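ストンド競技会

ストンド競技会(ストンドきょうぎかい、英: Stondo)は、シミュレーション環境内の家庭用移動マニピュレータを対象とする学生向けロボット競技会である。参加チームは共通の仮想住宅と共通の機体モデルを用い、片付け、収納、扉の開閉などの家事課題を遂行する制御プログラムを提出する。実機を用いる部門は置かれておらず、提出から採点までの全工程が計算機上で行われる。名称は、初期の運営サーバーに付けられていた呼び名に由来する。

概要

競技会は、大学および高等専門学校に在籍する学生を対象とする。チームは指導教員1名と学生で構成され、学生の人数に下限はないが、登録できるのは最大19名である。同一の学校から複数のチームが参加することも認められているが、チーム間でプログラムを共有した場合は双方が失格となる。

課題は毎年2月に公表され、参加チームは公開された仮想住宅を用いて開発を進める。本選では公開版とは間取りや家具の配置が異なる住宅が用いられるため、特定の部屋の形状に依存した手法では得点を伸ばしにくい。この方式は、学生に環境認識と動作計画の双方を学ばせるという教育上の目的に沿って定められた。

競技会は授業科目との併用を前提に設計されており、参加校の一部では、課題の提出をもって演習科目の単位を認定している。課外活動として参加するチームと科目として参加するチームは同じ部門で競い、順位の算定においても区別はない。

沿革

競技会の前身は、情報工学を教えるコンセイソン・ゴジーニョが担当科目の期末課題として始めた校内コンテストである。当時の課題は、机の上に置かれた立方体を指定の棚へ移すという単純なもので、機体は固定式のアームに限られていた。

その後、シミュレーション環境の整備にジウマール・メデイロスが加わり、固定式アームに代えて移動台車付きの機体モデルが導入された。これに伴って課題の舞台も机上から住宅全体へ拡張され、校外のチームの参加が認められるようになった。この時期に採点プログラム「ムディックス」(Mudix)の初版が作成され、それまで教員が録画を見て行っていた判定が自動化された。

現行の規則の骨格を定めた規則書は、2018年6月8日に発行された。起草はキアステン・ケアゴーが担当し、提出形式、計算資源の上限、異議申し立ての手続きが初めて明文化された。以後の改訂は付属文書の追加によって行われており、本文の章立ては初版のものが維持されている。

競技環境

仮想住宅

競技に用いられる仮想住宅は「レイテ」(Leite)と総称される。各住宅は台所、居間、寝室、廊下などの部屋から成り、家具の寸法、色、材質、扉の開く向きは住宅ごとに異なる。天井や窓、造り付けの棚も形状データとして含まれており、機体が接触した場合は衝突として記録される。公開版と本選用を合わせた部屋の登録数は546である。

住宅の外部は原則として作成されていない。機体が住宅の外に出る動作は規則上想定されておらず、外壁を越えた時点で試行は打ち切られる。

機体モデル

機体モデル「イェアヌム」(Jernum)は、移動台車、多関節アーム、平行2指グリッパーから構成される。チームが機体の寸法や関節の可動範囲を変更することはできない。変更が認められているのは、センサーの取得頻度、制御周期、および待機時の姿勢である。

視覚センサーは、台車上部の固定カメラと、アーム先端付近に取り付けられた手先カメラの2系統である。手先カメラの視野には常に指の一部が入るため、物体検出を行うプログラムは、自機の部位を対象物から除外する処理を備える必要がある。この処理の実装は、初参加のチームが最初に取り組む作業の一つとされる。

提出物

チームは制御プログラムのほか、手法を説明する技術報告書と、開発中に行った試行の記録を提出する。技術報告書は採点の対象であり、失敗した試行についての分析が含まれていない場合は減点される。提出された技術報告書は本選の終了後に公開され、翌年以降のチームが参照できる。

課題と採点

課題は基本課題と総合課題に分かれる。基本課題は、引き出しの開閉、指定された物体の把持、棚への収納など、単独の動作を評価する。総合課題では、自然文で与えられた指示に従い、複数の部屋にまたがる一連の作業を行う。

満点は691点である。この値は、基本課題、総合課題、技術報告書の配点を合計したもので、配点の細目は付属文書に示されている。採点はムディックスが行い、対象物の最終位置、衝突の有無、所要時間を記録から算出する。所要時間による加点は、作業が完了した試行にのみ与えられる。

家具や天井との衝突は、接触時の力に応じて減点される。軽微な接触は減点の対象とならないが、同じ箇所への接触が繰り返された場合は制御の不備とみなされる。把持した物体を落下させた場合、試行は継続できるものの、落下に対する減点は取り消されない。

採点結果に異議のあるチームは、試行の記録と該当する時刻を示して再判定を求めることができる。再判定は人の目によって行われ、その結果は最終的なものとして扱われる。

教育活動

本選に先立ち、参加チームを対象とした講習が行われる。講習の内容は、座標系の取り扱い、カメラの校正、逆運動学の基礎、衝突回避などである。教材の編纂はソランジェ・コンセイソンが担当し、各章には仮想住宅を用いた演習が付されている。

最初の演習では、受講者は物体を扱わず、関節角を直接指定してアームの姿勢を変え、手先カメラの映像がどのように変化するかを記録する。手先を下に向けた姿勢、水平に向けた姿勢、上に向けた姿勢のそれぞれについて、カメラ座標系と住宅の基準座標系との対応を求めることが課される。
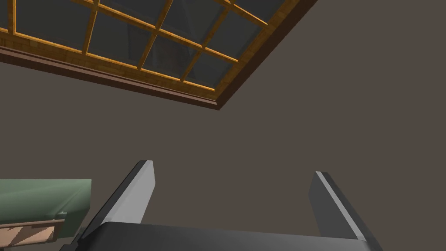

続く演習では、求めた変換を用いて、既知の家具の位置を手先カメラの映像から推定する。推定値と形状データの差が許容範囲を超えた場合、受講者は座標変換の各段階を個別に検証し、誤差の原因を報告書に記載する。教材では、回転の順序の取り違えと、角度の単位の混同が典型的な誤りとして挙げられている。

講習の後半では、グリッパーの開閉と接近動作が扱われる。接近の方向を誤ると、指が対象物に届く前に掌部が周囲の家具に接触することがあるため、把持姿勢の候補を複数生成し、衝突の可能性が低いものから順に試す手法が教えられる。

学生による運営

講習の補助と質問への対応は、過去に参加した学生が担う。学生運営部の初代代表はタイナ・コンセイソンで、在任中に質問と回答を分類した索引を整備した。索引は現在も更新が続けられており、規則の解釈に関する項目には、規則書の該当箇所が併記されている。

学生運営部はまた、仮想住宅の不具合報告を受け付けている。これまでに報告された不具合には、扉の回転軸のずれ、家具同士のめり込み、材質の設定漏れなどがある。本選の採点に影響するおそれのあるものは、修正の内容とともに全チームに通知される。

評価と課題

実機を必要としない方式は、設備の乏しい学校にも参加の機会を開いたとして、参加校の教員から支持を得ている。一方で、シミュレーション上の摩擦や接触の計算は現実の挙動と一致しないため、得られた手法をそのまま実機に移すことは難しいとの指摘がある。規則書の付属文書もこの点に触れ、競技の成績を実機の性能の指標として用いないよう求めている。

計算資源の格差も議論の対象となってきた。学習に基づく手法では、開発段階で利用できる計算機の規模が成績に影響しやすい。現行の規則は本選での実行時の計算量のみを制限しており、開発段階に上限を設けるか否かについては結論が出ていない。

関連項目

移動マニピュレータ
動作計画
逆運動学
ロボット競技会
物理シミュレーション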